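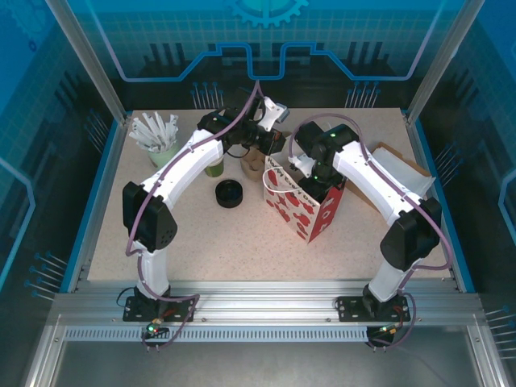
Patterned gift bag standing on the speckled tabletop, white handle hanging over the side.

Packing > Paper goods > Gift bags > README

Gift Bags, Bidau set

This is the README for the Bidau gift bag set. It covers paper gift bags and what is done with them on a table: opening, standing up, filling, closing and folding flat again. Please read it before you use the files, especially the part about names of bag parts, where most of the questions come from.

Contents

The set has 28 bags. Each bag has its own folder, and in each folder there are 2 text files: one with the notes on the bag itself (size, paper, print, handle) and one with the notes on the activity. Pictures are in the same folder. The folders are numbered and the numbers do not mean anything. They follow the order in which the bags came out of the carton.

bags/ – one folder per bag
words.txt – the list of part names, with short definitions
changes.txt – what was corrected and when
README.txt – this file

All bags are paper. Plastic bags and fabric bags were left out. Boxes with a lid belong to the Bronmont set, and you should not look for them here.

Names of the parts

In the first version different words were used for the same part, and it was difficult to search. We now use these:

face – one of the broad sides, usually the one with the main print
side panel – one of the narrow sides, often with a center fold
rim – the upper edge, all the way around the opening
handle – the loop for carrying, of any material
base – the bottom, folded and glued
lining – loose paper put inside, not part of the bag

A bag has two faces also when only one of them is printed. If both have the same print, we do not say which one is the front. The print on the side panel can be different from the print on the face, so it has its own line in the notes. In the bag with red rounded and heart-like shapes on white, for instance, the side panel is red with pale markings, and only to write "red and white" would lose this.

Text on the bag is copied only when it can be read completely. If a part of it is hidden or too dark, write "lettering, partly legible" and do not guess the rest. The direction of the text is noted too. Upside down lettering is entered as "inverted".

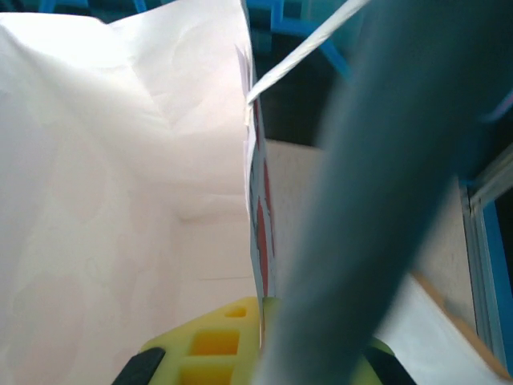 Mabaso Paper Goods Team, Cornisura

Paper from near

Views from near need more patience. A sheet can fill a large part of the picture, and it is then hard to say if it belongs to a face, a side panel or the lining. Our rule is to name the part only when its edge can be followed to something you are sure of. In other cases the word is "paper", and that is a correct entry.

White paper is the hardest. Where the light is strong, the surface is nearly washed out and the soft folds are lost, while lower on the same sheet the gray shading shows wrinkles very well. We ask that creases be entered where they are seen and not continued by imagination into the bright area.

A printed strip seen almost edge-on is entered as "print, turned away". Give the colors if you can see them, but not the pattern. A narrow white strap is entered as "strap or handle" when its two ends are not both in view.

Creases

We use 4 grades:

0 – smooth
1 – soft wrinkles, the sheet still bows in one curve
2 – a clear crease that keeps its line
3 – crushed, or the layers are stuck together

The grade is for the worst place on the sheet, not the average. Fold lines made by the factory are not creases. This sounds easy, but the center fold of a side panel is often confused with grade 2, so please compare with the same panel in the other pictures of the folder when there are some.

Known problems

Handles that droop outside the bag hide a part of the face, and then the size of the print is estimated. These lines have a small "e" at the end.

The depth of a bag was measured at the base in the older folders and at the rim in the newer ones. Both values are in centimeters. We plan to measure the older ones again in November.

Foam pieces, tape and other things lying near the bag have no entries of their own.

Version

Version 2, 2023-06-13. The part names were changed in all folders, and the notes of the first version should not be mixed with these. Corrections are welcome – please give the folder number and the line you want to change.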